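Forums > Government & Policy > Provincial > Tutska

Governor Msimang's second-year plan: what has been funded?
17 shares | 6 replies

ledger_line wrote:

The second-year development plan for Tutska came out Wednesday. Most of the coverage repeats the governor's speech, so I read the annexes. Fatima Msimang lists finance, roads, clinics and district administration as priority sectors. The speech treats all of them as underway. The annexes do not.

The plan uses two labels, "committed" and "programmed." Committed means the assembly has voted an appropriation and the treasury has issued a spending authority. Programmed means a ministry has put the item in its forward estimates. A programmed item can be dropped without a vote. By my reading, nearly half of the road items are programmed.

Has anyone matched the annex codes to the appropriation act? The numbering changed in July and I can't get the old codes to line up.

quorum_call wrote:

Use the third column in Annex B. The old code is there with the leading digit removed. It works for roads and clinics. It fails for district administration, where two directorates were merged and given one code.

I disagree with your reading of "programmed." Forward estimates are binding on the ministry under the finance rules. The ministry has to publish a variance note to drop an item. That is weaker than an appropriation, but it is a constraint.

ledger_line wrote:

The variance note is due at year end. A ministry can drop the item in the first quarter and file the note nine months later. I would call that disclosure after the fact. The rule also has no penalty attached.

Banditthorpe_resident wrote:

I live in Banditthorpe and follow the district side. The new administrative office is listed as committed, line 1,405. The spending authority exists, I have seen the copy posted at the district registry. The amount covers the site and the foundations. The building itself is on a separate line that is programmed.

So the annex is accurate and the speech is also accurate if you read "work has been authorized" literally. I voted for Msimang and would again. The previous governor did not publish annexes of any kind.

quorum_call wrote:

Splitting a building over separate lines is normal for a multi-year project. The assembly can only appropriate one year at a time. I would not read intent into it.

For anyone who wants to check a sector themselves, this is the order I work in. You need the plan, the appropriation act and the treasury's monthly release table.

1. Take the annex code and convert it to the old code using the third column. Write down both. The release table still uses the old one.

2. Find the old code in the appropriation act. If it is missing, the item is programmed whatever the annex says. If the amount differs, check the supplementary schedule before you assume an error - the schedule overrides the main text. 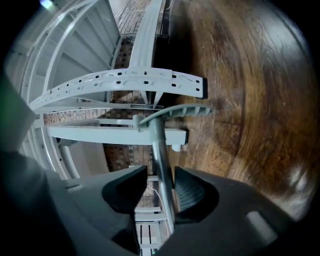 3. Look up the code in the release table. A release means the money has left the treasury for the ministry's account. It does not show that a contractor was paid.

4. Compare releases with the quarter of the year. Tutska ministries usually draw late, so a low figure in the first quarter tells you very little.

ledger_line wrote:

Thanks, step 1 fixed the roads table. The supplementary schedule also explains the difference I had on clinics. I withdraw what I said about those in the other thread.

I still hold that the plan should show releases next to each item. The Van der Merwe report on provincial budgets recommended this and the finance ministry accepted it in writing. It would add one column.

northbank wrote:

One column, and a monthly update to a document that is printed annually. The release table already exists. I don't see the case for duplicating it. What is missing is a stable code list. If the codes change again next July, every comparison made in this thread has to be redone.

Page 1 of 1

Reader comments (2)

Tukotico
Does line 1,405 include the access road? The district notice mentions drainage but I could not find a code for it.

Banditthorpe_resident
No. The access road is under the roads ministry, programmed, second half of the year. Drainage is in the site works and falls under the same authority as the foundations. The registry copy has it on the back page.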